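Print this page | E-mail this page to a colleague

Hondstead Grasp Planner
Planning and perception software for arms that handle soft, leafy and awkward things

If you have ever tried to get a robot arm to pick up a flower, you will know the particular sinking feeling that comes when your nice tidy planner meets its first leaf. Boxes are kind to software. They have corners, they stay the same shape, and their middle is where you expect it to be. A tulip has none of these good manners, and a bunch of tulips is worse — the leaves cross over one another, the heads lean out past the stems, and the one place you would really like to hold it is usually the place the camera sees least.

We wrote Hondstead for exactly this kind of work. It began as an in-house tool for our own benches and grew, a little at a time, into something we were happy to put in other people's hands. Version 4 is the current release, and it's the one we'd suggest to anybody starting fresh.

What it does at close range

Most grasp planners make up their minds from a distance and then go in blind. Hondstead keeps looking. As the fingers close in, the wrist view takes over from the overview camera, and the planner goes on sorting leaf from stem from bloom right up to the moment of contact and after it.
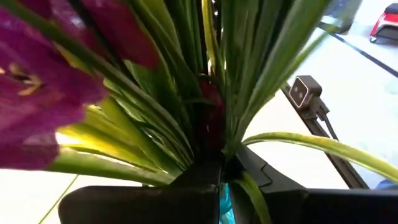 The part of the software that does this sorting is called Rorley, and it comes with every license. Rorley doesn't need a full outline of an object to work with. It takes whatever strips and slivers of green it can get, guesses how they run back toward the base, and passes the planner a short list of places to hold, each with a score. Blossoms are marked as keep-out areas by default, and you can make those areas bigger or smaller with a slider (we spent a silly amount of time getting that slider to feel right, so please do use it!). Blurry petals very close to the lens used to throw it off badly. In this release they are handled as a separate class, and our own test runs got a great deal calmer once that went in.

Reaching over a crowded table

Once there is a good place to hold, the arm still has to get there and come away again without dragging everything else along. The motion side of Hondstead treats a held flower as part of the arm, long stem and all, and keeps that stem in the collision check for the whole path. If you run two arms over one table, each is aware of where the other is parked, and you can lock one of them in its folded pose while you tune the other. People coming to us from single-arm setups tend to find that lock button on the first day and lean on it for a good while, and that's perfectly fine.

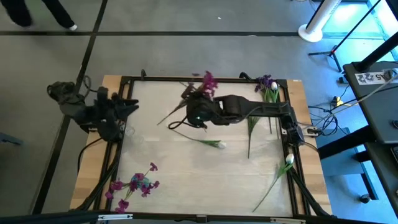 Moving a magenta artificial flower over the table, with the second arm folded up at the left.

We do nearly all of our tuning with artificial stems and recommend the same to you. They go back to the same shape more or less when you ask them to, they can be picked up over and over, and you can leave them out overnight. The download includes 800 labeled table layouts to get you going, and 34 of those are set aside as hard cases, with stems crossed or blooms lying against each other. Try your setup on the easy ones first.

What you'll need

A desktop computer with a recent graphics card, one overview camera, and one wrist camera per arm. Our Brotov bridge handles the talking between Hondstead and your arm controller, and the settings file for it is plain text with lots of comments. A single-bench license is $700, with updates included for as long as version 4 is supported. Write to us before you buy if you aren't sure about your arms. We would much sooner answer a question than process a refund.

Page last updated 18 June 2021

We use cookies to remember your settings on this site. By continuing to browse you accept their use.

Reader comments (3)

Vilho Leinonen: Does the keep-out slider work per arm or for the whole bench? I'd like one arm to be fussier than the other.

Hondstead support: Whole bench for now, Vilho. Per arm is planned for October, and it's a good request, so I've added your name to it.

Buthelezi lab: Using it on herbs in pots. Basil is harder than tulips. Rorley copes if you turn the leaf overlap setting down.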